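Apuntes de la asignatura optativa: Defensa personal y control físico
Tema 4. La distancia, la guardia y la salida

Estos apuntes acompañan a la parte práctica y no la sustituyen. Quien falte a una sesión puede leerlos, pero después debe repetir los ejercicios con un compañero en el tatami de la sala Tanui.

4.1. Qué entendemos por distancia

En el tema anterior hemos visto las caídas. Ahora pasamos a una cuestión que parece más sencilla y que causa más errores: a cuántos pasos está la otra persona. En esta asignatura distinguimos tres distancias. En la larga, el otro tiene que dar un paso para tocarnos. En la media, le basta con extender el brazo o la pierna. En la corta ya hay contacto, o puede haberlo con los codos, la cabeza y las rodillas.

El principiante suele colocarse en la distancia media sin darse cuenta, porque es la distancia a la que se conversa. Para hablar es cómoda. Para defenderse es la peor de las tres, ya que el tiempo de reacción es muy corto y todavía no se controla ningún brazo del otro.

Regla de trabajo para el curso: si no puedo ver al mismo tiempo las manos y los pies de mi compañero, estoy demasiado cerca.

4.2. La guardia abierta

La guardia cerrada, con los puños a la altura de la cara, la conocen todos por el boxeo. En una situación de la calle tiene un inconveniente: comunica que queremos pelear. Por eso empezamos con la guardia abierta.

Posición de los pies: el pie débil delante, el fuerte detrás, separados al ancho de los hombros. El talón de atrás un poco levantado.
Posición de las manos: abiertas, con las palmas hacia delante, entre el pecho y la barbilla. Los codos cerca de las costillas.
La voz: se habla con frases cortas y volumen medio. «Quédese ahí.» «No quiero problemas.»

Un error frecuente es bloquear las rodillas. Otro es juntar los pies al retroceder, y entonces un empujón leve es suficiente para caer. Al retroceder se mueve primero el pie de atrás y luego el de delante, siempre en este orden.

4.3. Agarre de muñeca

Trabajamos 2 variantes: agarre del mismo lado y agarre cruzado. En ambas, el punto débil es el lugar donde se encuentran el pulgar y los demás dedos. La salida se hace girando el antebrazo hacia ese punto y llevando el codo hacia el codo del otro. No se tira hacia atrás con el brazo estirado. Quien tira hacia atrás compite en fuerza, y si el otro pesa más, pierde.

Después de la salida se recupera la distancia larga. Muchos alumnos ejecutan bien el giro y se quedan parados, mirando su propia muñeca. El ejercicio no está terminado hasta que se han dado dos pasos de salida en diagonal – nunca en línea recta hacia atrás.

4.4. Ejercicio por parejas: «el pasillo»

Material: cinta de suelo y un escudo de golpeo Salix. Si los escudos están ocupados, se puede hacer con una colchoneta doblada.

A camina por el pasillo marcado con la cinta. B espera a un lado y avanza cuando quiere. A tiene que detenerlo con la voz y la guardia antes de la distancia media. Si no lo consigue, B le agarra la muñeca y A aplica la salida. Se cambia de papel cada cinco intentos.
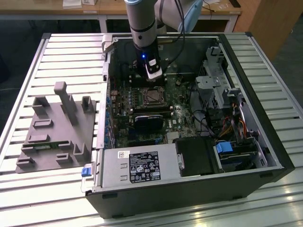 Conviene empezar despacio. En las primeras rondas B avanza al paso y anuncia con qué mano va a agarrar. Solo cuando A mantiene los pies separados durante todo el ejercicio se permite que B acelere o que cambie de mano sin avisar. La intensidad la decide siempre el que se defiende. Si alguno de los dos golpea el suelo o dice «basta», se suelta inmediatamente, también cuando parece que la técnica no estaba completa.

4.5. Proporción

La defensa termina cuando termina el peligro. Seguir golpeando a una persona que ya no ataca es otra cosa, y el juez la valorará de otra manera. De los aspectos legales hablaremos en el tema 6.

Para la próxima sesión

Leer el capítulo 2 del manual de Cluldale, sobre el equilibrio. Practicar en casa el desplazamiento en diagonal, hasta 842 pasos repartidos en la semana para quien lleve la hoja de registro. Traer protector bucal y las uñas cortas. Relojes, anillos y pendientes se dejan en la taquilla.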